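Zinier Support Portal
Ticket: Gripper fingers slipping on thin-rimmed tableware, both arms
Opened by: Farzana Akanda
Opened: 12/09/2023
Product: Rodeck finger set, long, compared against Bepari finger set, short
Priority: Normal
Status: Waiting on customer

Original report

Hi team, me again (sorry!). We've got a pair of arms on the butcher-block table and we're trying to pick which fingers to order for the rest of the benches. Before I sign off on the Rodecks I'd like to get to the bottom of a slipping problem, as it's driving me up the wall.

The task is dead simple. There's a tray with a plate on it and a fork and spoon beside the plate, and the two arms have to come in from either side, take the rim together and lift the plate clear. The tray has a raised rim of its own, so the fingers have to come in over the top and tip down a bit to get under the edge of the plate. With the short Beparis the left arm gets a decent bite and the right one is okay-ish. With the Rodecks both of them close nicely, the current goes up like it should, and then the plate slides out as soon as the wrists start to rise. Same thing if I slow it right down.

Stuff I've already tried:
- Wiped the pads and the plate with isopropyl
- Re-homed both grippers from cold
- Swapped the left and right fingers over (problem stayed on both sides, so I don't reckon it's one dud pair)
- Put the closing effort up by 3 steps in the Sendness controller. Got a lovely buzzing noise and not much else

The approach I'm using is the two-sided one, a gripper at each edge of the orange plate.

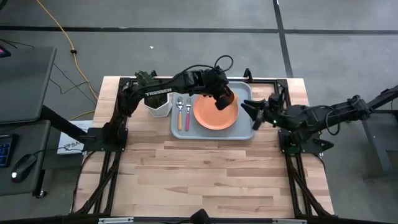
Reply from Sunil Debnath, support

Hi Farzana, thanks for all the detail. Could you tell us which pads are fitted to the Rodecks, and what the position readback says once the fingers are shut on the rim? Also please check whether the fingertips touch before the base of the pads does. On a thin rim, a small toe-in will pinch at the tip and leave the rest of the pad doing nothing.

If you have a log of the grip, attach the one from the slower run.

Follow-up from Farzana

Hi Sunil! Okay, pads are the plain ones that came in the bag, no idea if there's another sort. The readback sits at 2,580 on the left when it's shut on the plate. The right reads a touch lower, but it always has, even with the Beparis on, so I've been ignoring that (maybe I shouldn't?).

You were spot on about the toe-in. I shut the left one on a strip of paper and it grabbed at the very tip and nowhere else, I could swing the paper around like a little flag. The Beparis hold the same strip along the whole pad. I'm guessing the extra length is letting the Rodecks flex, but that's your department!

Log from the slow run is attached. Ignore the first bit, that's me bumping the e-stop with my elbow.

Setareh Fallahi on our side wanted to know if the long fingers are any better at reaching past things, as half her tasks have a plant or something tall standing in the way. So we changed the setup a bit and had a go with the pots as well. The reach is heaps better, I'll give them that. With the short ones the whole gripper body has to come down next to whatever you're going for, and the wrist cable gets awfully close to anything with leaves or spines. The long ones let you keep the wrist up out of trouble and point just the tips in.

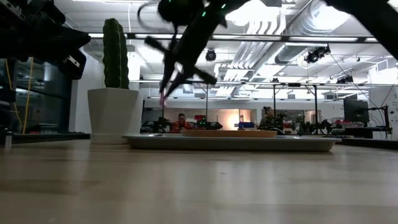 So we're a bit torn now. For anything small the pointy tips suit us fine and I'd happily keep them. It's only flat things with a thin edge that are giving me grief, and unfortunately that's most of what Moushumi Munasinghe has on her list for January. I'd prefer not to be changing fingers between tasks either, it's four screws a side and then I have to re-home and redo the offsets, and I always manage to drop one of the screws.

Reply from Sunil Debnath, support

Thanks, the paper test is very useful. I've passed the log to Vasanthi Sultana in hardware. Her suggestion is a shim behind the tip end of each pad to take out the toe-in, and the softer ribbed pads on top of that. Please put the closing effort back to default before you try them. The buzzing is the servo stalling, and it will get hot if you leave it there.

We can send 2 sets of the ribbed pads with shims. Could you confirm the delivery address?

Follow-up from Farzana

Effort's back to default, buzzing gone, thank you! Same address as last time please, but put my name on it or it'll sit at the front desk for a week.

While I'm waiting I cut a bit of rubber tape to go under the left pad, just to see. It did 14 lifts before the plate went, and before that I couldn't get one. Right side still has nothing under it, so that's tomorrow's job. Would it be worth my while measuring the gap at the base of the pad for Vasanthi before I tape that one? I've got feeler gauges here somewhere.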